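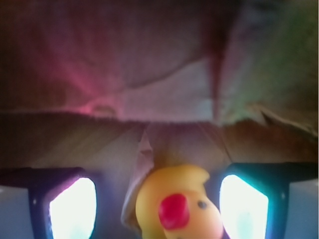 Nokimley Classic Rubber Duck, Yellow

Item 41
Sold singly or in a box of 12
In stock

A yellow duck with a bright red beak, small dark eyes and a curl of feathers on top of the head. The finish is smooth and glossy. This is the plain duck in the Nokimley range, with no hat, sunglasses or printed message, and it has been in the Brollwood shop longer than any of the others.

The beak is short and blunt. The tuft on the head is molded as part of the duck and bends to one side. It makes a handy grip for small fingers when the duck is soapy.

Details

Maker: Nokimley
Type: Floating bath toy
Color: Yellow with red beak
Finish: Glossy
Weight: 60 grams
Squeaker: No
Hole in base: No
Batteries: None
Sold as: Single duck, or box of 12
Packing: Wrapped in plain paper, no plastic bag

About the color

The yellow is a warm one and leans a little toward orange in places. The shade can differ slightly from one batch to the next. If you are adding to ducks you already own and want a close match, order them all together, and we will pick from the same carton when we can. The beak is the same red on every batch.

Sealed base

The duck has no hole underneath, so it does not squirt and it does not squeak. Water stays on the outside. Customers who want a squirting duck should look at the Nokimley Splash Duck, which is a bit larger and has an opening in the base. The two look alike from the front, so please check the item number before you order.

If a duck gets a cut or a split, throw it away. Water can get in through a small split and will not drain out again.

In the water

The duck floats upright in a bath, sink, paddling pool or water table. It carries a weight in the base that brings it back up if it tips over. In very shallow water it may sit on the bottom and lean. It needs enough depth to float clear, and a normal child's bath is plenty.

It can also be used in a hook-a-duck game, but there is no ring or loop on the head. Hooks and rings are sold separately by Fehr. The small Fehr ring has a peel-off pad and sticks to the back of the duck behind the head. Put it on a clean, dry duck and leave it overnight before the duck goes in the water. The ring is a small part and is meant for fairs and party games run by adults. Do not leave it on a duck that a young child will have in the bath.

Cleaning

Rinse in clean water after use and stand on a towel to dry. For a more thorough wash, use warm water, a drop of dish soap and a soft cloth. A soft toothbrush will get into the fold under the tuft, where soap tends to collect.

Do not boil. Do not put in the dishwasher. Do not use bleach, nail polish remover or scouring powder, all of which will dull the surface or mark the paint on the eyes and beak.

Keep off radiators and out of a hot car. Strong sun over a long period will fade the yellow. If you store ducks over the winter, keep them in a box and put a sheet of paper between the layers so the glossy sides do not stick together.

Writing on the ducks

Fair and raffle organizers often number their ducks. A permanent marker works on the underside. Wipe the base with a damp cloth first, let it dry, write the number, and wait 5 minutes before stacking. Marker on the sides or head will rub off on other ducks in the box.

We do not print names or logos on this duck. Gatex offers printing on its own range of plain ducks, and their minimum order is higher than ours.

Box of 12

The box holds twelve ducks, each in its own sheet of paper, in two layers. The carton is plain brown with the item number on one end. It can be reused for storage. Boxes are not split, and we do not mix colors within a box. For a mix, order singles.

Shipping and returns

Single ducks go out in a padded envelope. Boxes go by parcel service. Orders placed before noon leave the Brollwood warehouse the same working day. Large orders for summer fairs should be placed by the end of May, as stock runs low in June and the next delivery from Nokimley does not come until September.

Unused ducks can be returned within 60 days. We cannot take back ducks that have been in water, written on, or fitted with a ring. If a duck arrives with a dent, leave it at room temperature for a day before contacting us. Dents from packing usually come out without help. If the dent is still there, send a photo with your order number and we will replace the duck.

Common questions

Is it suitable for babies?
It is sold for children 12 months and up, used in the bath with an adult present.

Can I buy it without the paper wrap?
No. The ducks come to us wrapped and we leave them that way.

Does the red come off the beak?
Not in normal bath use. Hard scrubbing will wear it.

Is there a matching duckling?
Yes. The Nokimley Duckling is item 5 and is sold in the same yellow, without the tuft.

Will it stand on a shelf?
Yes, the base is flat enough to stand on any level surface.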